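Revised Arrangements for the Storage and Care of Seed at Trorico

Members of the Trorico Seed Library will be aware that the collection was reviewed over the winter. I write in my capacity as coordinator, and with the usual caution that views on germination testing are my own.

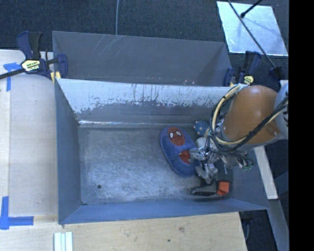

The review covered 1,754 packets, of which 333 were found to carry no harvest year. Undated seed has been accepted in the past on the understanding that the donor would supply the particulars later. That understanding is now withdrawn. From August, packets must be labelled with the variety, the place of growing and the year of harvest before they are lodged. A nickname for a tomato is welcome as an additional entry but cannot stand in place of the variety.

Parsnip and onion remain the principal difficulty. Both lose vigour quickly, and the practice of holding them for a third season has produced disappointing rows in a number of members' gardens, my own included. They will henceforth be offered for 2 seasons and then composted. Beans, by contrast, have kept very well. A purple climbing bean lodged by the Vellell branch achieved 26 seedlings from a sowing of 30, and it is recommended to anyone with a sturdy trellis and a north-facing fence.

Borrowers are reminded that pumpkins and zucchini cross freely with others of their species. Seed saved from an open garden bed should be marked as such. Hand pollination is not onerous - a male flower, a female flower and a length of tape applied the evening before will suffice - but it does require one to be out of bed at a reasonable hour. Lettuce may be saved with far less trouble, provided the plants that bolt first are pulled out and not kept.

The Villalba branch has asked whether envelopes may be replaced with glass jars. Jars are permitted where the seed has been dried thoroughly for at least a fortnight in a cool, airy room. Paper remains the preferred material for small quantities. Plastic bags will be returned to the sender.

Some correspondence has been received concerning the colour of the new labels. The green stock faded badly in the Vellell cupboard last summer and will not be reordered. Members holding unused green labels may finish them, using pencil, as ink has proved unreliable on that surface.

Requests for spring sowing should be lodged by the end of August. Garlic is not held by the library and enquiries should be directed to the Tesitz growers' market.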